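Short track at Climthorpe: 60 laps or 500?

loosewheel_9
04/03/2023
Climthorpe wants to stretch the July feature from 60 laps to 500. I have a bad back and a cooler of fixed size. Opinions?
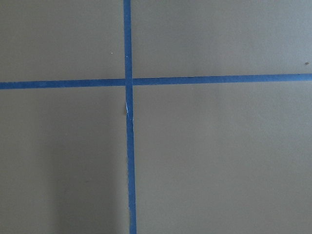
Blue tape, crossed

hegedűs_fan
Good. Sixty laps is a parade with a trophy.
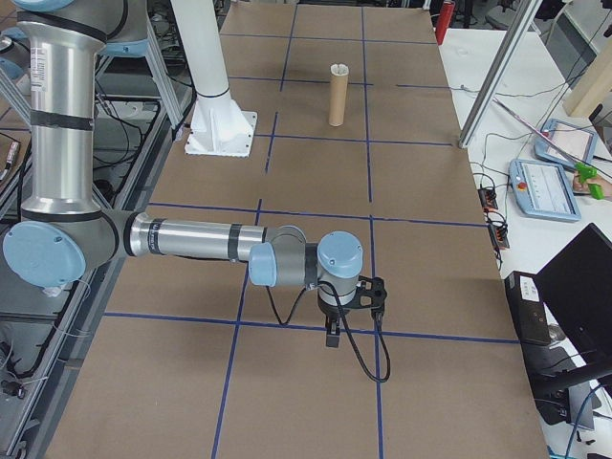 Short Track Talk

mudflap
Five hundred laps on Evonier tires? See you at lap 9, in the wall. 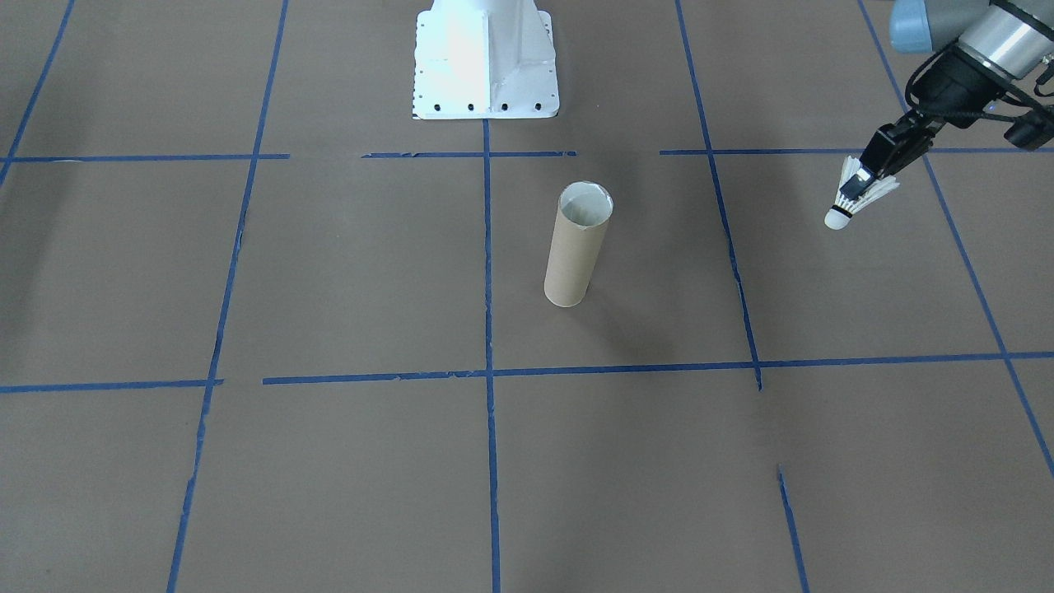

Shuttlecock and cardboard tube

hegedűs_fan
Sositz ran a long one and the tires held up fine.

mudflap
Sositz has half the banking and it rained.

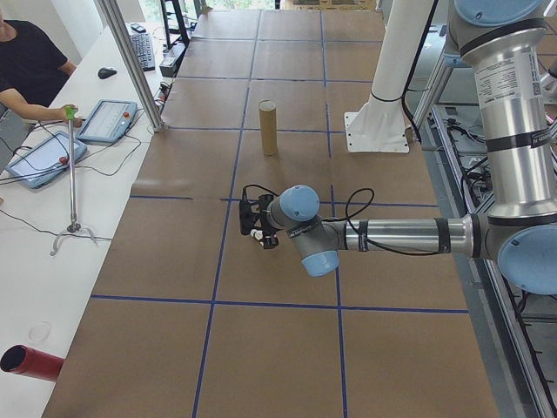
Tube on the paper, arm at right

loosewheel_9
So 200 and a longer hot dog break. I'll write to the track.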